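Chapter 4
Inside the Case

What you will learn in this chapter
How to lay a desktop computer down and open it without regret
How to find the main parts by shape, before reading a single label
What the colored plastic bits are for
Which part you will leave shut, no matter how curious you are

Key terms: chassis, motherboard, socket, expansion slot, drive cage, power supply, release tab

Sooner or later everyone who owns a desktop computer is tempted to open it. The usual cause is a noise. The second most usual cause is a relative who has heard that you are taking this course.

Most people expect the inside to be packed solid. A desktop case is mostly air, with a few important things bolted around the sides of it, and the air is doing a job. It carries heat away from the parts that make it. When students at the Falladano evening workshop opened their first machines last September, the most common remark was that somebody must have left something out. In 13 cases somebody had, but that is a matter for Chapter 9.

4.1 Laying the Machine Down

Shut the computer down, unplug the power cord, and press the power button once more for luck. (It also drains what is left in the circuits, but luck is how most people remember it.) Lay the tower on its side with the removable panel facing up. Use a flat surface that you can afford to scratch. The dining table is flat, and it is not on the list.

Take off the panel and set it somewhere you will not step on it. Put the screws in a cup. The Pillai parts tray, sold for this purpose, has 53 little compartments, and a cup has one, which is why people can still find their screws in a cup.

4.2 Reading the Layout

Start with the largest thing, the motherboard. It is the wide, flat board that everything else plugs into, and it is often green. The processor sits in a square socket with a metal frame, and the memory stands in long narrow slots close by. Expansion slots run across another part of the board, in line with the brackets at the back of the case.

Next find the power supply, a metal box with a label full of very small print. Few people have read one of these labels to the end. You need only the line that gives the output, and the warning not to open the box. We agree with the warning. Whatever else you take apart in this course, the power supply stays shut.

The drive cage is the metal frame with cutouts where the drives live. Look for cables heading toward it and follow them back with a finger — slowly, and without tugging.

On many machines the parts meant to be moved by hand are marked in color. Blue tabs and handles are common. If a blue tab will not budge, look for the catch you missed before you fetch the pliers. Elance and Verine, the two practice towers used in the exercises, have each survived 200 openings, and neither has ever needed pliers.

Find the green board first, then the silver power supply, then the blue tabs on the drives.
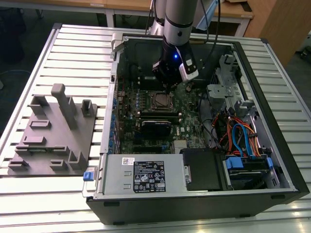
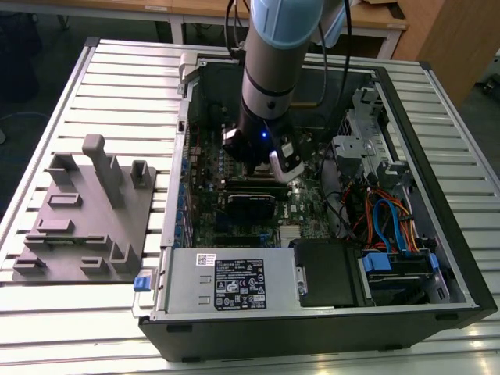
Figure 4.1. Two views of an open desktop tower lying on its side, with the motherboard, power supply and blue drive tabs exposed.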